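Tavosel Dog Toy Cleaner, 628 ml

I stock one cleaner for dog toys and this is it. I turned down plenty of others first, mostly because they smelled of bubblegum and cost twice as much as washing-up liquid without doing anything washing-up liquid can't.

Tavosel is a mild unscented soap in a refill pouch. It takes dried slobber and garden mud off rubber and vinyl. The maker's leaflet says it also "restores bounce". I have washed a lot of toys with it at Postbridge and seen no sign of that, so please don't buy it for the bounce.

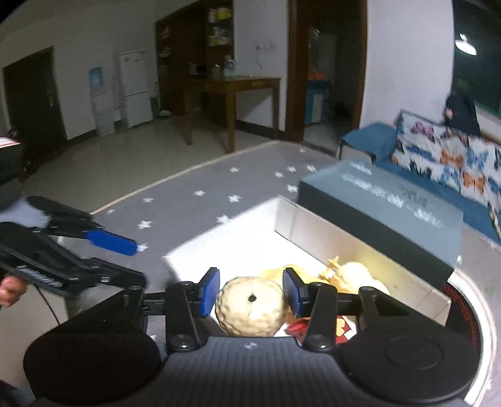

Does it need rinsing off?
Rinse under a running tap until the water stops foaming, then leave the toy on a rack overnight.

The label says one capful to a washing-up bowl of warm water. Half a capful is plenty. I suspect the generous dose has more to do with selling pouches than with cleaning toys, but use what you like — it won't hurt the rubber.

Squeaky toys are the awkward ones. Water gets in through the squeaker hole and sits there, and no soap on the market will sort that out for you. Wipe them with a damp cloth instead of dunking them, or put up with a gurgle for a week. 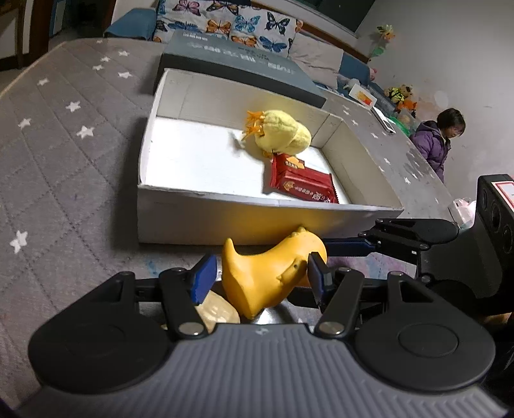
Rope and plush are another matter. Put those in the washing machine with your ordinary powder. Miroslava Hrubý, who buys for our Gondal shop, disagrees with me and soaks rope toys in Tavosel for two hours. Hers look the same as mine.

The pouch claims 1,376 washes. I have no idea how anyone arrived at that, and I'd ignore it. Ours gets refilled in March and again in September.

Size: 628 ml refill pouch with screw cap
Scent: none added
Suitable for: rubber, vinyl, hard plastic
Not suitable for: leather, rawhide, anything with a battery in it
Limit: 2 pouches per order

Opened pouches can't come back. Unopened ones can, and Mpho Gumede on the returns desk will want the order number.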